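## 4. Splitting the Bema front end

The front end of Bema was built as a single application that was compiled and shipped as one bundle. Over time it grew to 64 screens, which were owned by different teams but shared one build, one router and one release calendar. A change to a form on one screen could hold up a fix on another for days, and the team at Harkport had asked more than once to be allowed to release on its own. This section describes how we broke the application into parts that could be built and released separately, and what we ran into along the way.

### 4.1 Where to cut

We considered two ways of dividing the application. The first was to cut by page, so that each route belongs to one team and the browser loads a new fragment when the user moves to it. The second was to cut by component, so that several teams can place their own parts on the same page. Cutting by page is simpler, and it would have been enough for most of the screens. It did not work for the job overview, where the job list, the viewer and the message panel are open together and belong to three different teams.

We settled on custom elements as the unit of release. Each team publishes a script that registers one or more elements, and the page that hosts them only knows the tag name, the attributes it may set and the events it should listen for. What sits inside the element is up to the team. Two teams kept the framework they had been using, and one team rewrote its panel without any framework at all. The rewrite took longer than planned, mostly due to keyboard handling in the message list.

The contract for each element is kept in a short file next to its source. Meifang Xie wrote the first version of the format in April, and it has changed little since then. It lists attributes with their types, events with the shape of their payload, and the oldest host version the element is expected to work with. A check in the build compares the file with the source and fails when they disagree.

### 4.2 Passing state

Attributes in HTML are strings, and this turned out to matter more than we expected. The job list passes an identifier to the viewer, which is fine as a string. The filter panel needs to pass a nested object. Our first attempt turned the object into JSON and set it as an attribute, and the receiving element parsed it again on every change. With long filter lists this made typing feel slow. We now set such values as properties on the element and keep attributes for short values only.

Events go the other way. An element that wants to tell the host something sends a custom event that bubbles and crosses the shadow boundary. We do not allow elements to listen to each other directly. All traffic goes through the host, which makes it easy to log and easy to replay in a test. The cost is some extra code in the host, and the host code is now the part that most people are afraid to touch.
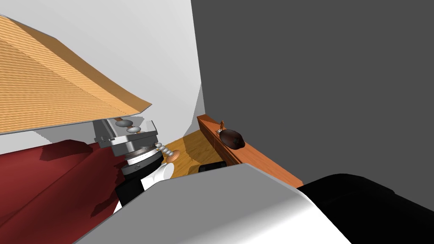
**Figure 3.** Rendered view of a gripper below a tan ribbed surface.

The viewer element was the hardest one to move. It draws into a canvas, it keeps a large amount of data in memory, and it has to survive being taken out of the page and put back when the user changes the layout. In the old application the framework took care of this by hiding the canvas and never removing it. With custom elements the disconnect callback runs each time the element leaves the page, and our first version threw away the drawing context at that point, so every layout change meant a full reload of the view. We added a grace period: the element holds on to its context for a short time after it is disconnected and only releases it if it has not been attached again. Scaling was a separate matter. When the viewer shrinks to make room for the message panel, fine detail is the first thing to suffer, and the wavy ribbing on the tan surface in Figure 3 is the sort of texture where a poor resize filter shows up quickly - the large flat gray wall on the right gives little trouble with any filter. We moved resizing out of the style sheet and into the element itself, where it can redraw at the new size once the layout has settled.

### 4.3 Shared code and bundle size

Each team bundles its own dependencies. This keeps releases independent, but it also means that the same library may be loaded more than once. After the first round of the split the job overview loaded 805 KB of script, counting everything needed before the user could click on a job. A good part of this was duplicate copies of the date library and the framework runtime.

Cuiping Luo proposed moving the framework runtime and two other libraries into a shared layer served by the host, using an import map. Elements that declare a matching major version use the shared copy, and the others bring their own. This cut the total by 166 KB. We stopped there. Sharing more would have tied the teams to a common upgrade schedule again, and that was the reason for starting the work in the first place.

### 4.4 Styling

The shadow boundary keeps styles from leaking, and it also keeps out the styles we do want. Colors, spacing and font sizes are passed down as custom properties under the Metdale theme. Form controls were less tidy. The Apaza date picker expects its style sheet to be in the document head, so we load it a second time inside each shadow root that uses the picker. We have not found a better way that works in all the browsers we support.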